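床上叠衣服总是歪，大家都在哪儿叠？

分类：生活互助 > 家务收纳 > 衣物与床品

Renato Agbayani
搬到 Sternavport 这边以后家里没地方放叠衣台，洗完的T恤我都抱到床上叠。问题来了，床单是那种米白色的床笠，四个角本来就有点松，衣服一拖，床单跟着起皱，叠出来的T恤下摆永远对不齐，袖子也一边长一边短。我试过先把床笠扯平，叠到第三件又皱成一团……床头板是灰色布面的，靠着它叠还老蹭到。床宽161厘米，按理说够大了吧！想问问大家，是我手法不对，还是床上根本就不适合叠衣服？另外叠好的要放进旁边的白柜子，竖着放好还是平着摞好？

Imelda Yap
我家也是在床上叠的，叠了好多年了，完全可以，别急着买桌子哈。我觉得你的毛病出在“拖”上。衣服别贴着床面拉，先整件提起来，抖两下，让它自己垂顺了再往下放，领口朝自己，下摆朝外。软布料一提一抖，褶子能少一大半，床单也不会跟着跑。
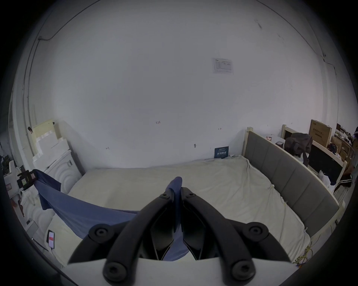
Skorkel 插一句：光抖没用，纯棉的厚T恤抖完照样皱，我都是放平以后用手掌从中间往两边抹一遍，再折袖子。还有，在床笠上面垫一块硬一点的东西，大浴巾对折都行，比直接在床笠上叠稳多了。

Imelda Yap
对对，垫浴巾这个我忘了说！我自己垫的是一块旧瑜伽垫，效果差不多。顺序嘛，我是先折两边袖子，再左右往中间收，最后从下往上折3下，这样就能立住，竖着放进柜子里，找的时候一眼看到，不用翻。平着摞也行，但是你一抽下面那件，上面全倒，我受不了（笑）。床笠角松的话可以买那种床单夹，我在 Kakavano 买的，2包就够一张床用，夹上以后紧很多。

Buenaventura
买个叠衣板吧，省事。

Renato Agbayani
谢谢各位！昨晚垫了浴巾试了一下，下摆总算齐了，袖子还得练。床单夹等我周末去看看，竖着放我先从T恤开始，牛仔裤估计还是摞着。

标签：叠衣服　床笠　T恤　小户型收纳

联系我们 | 版权所有，转载请注明出处 | 返回顶部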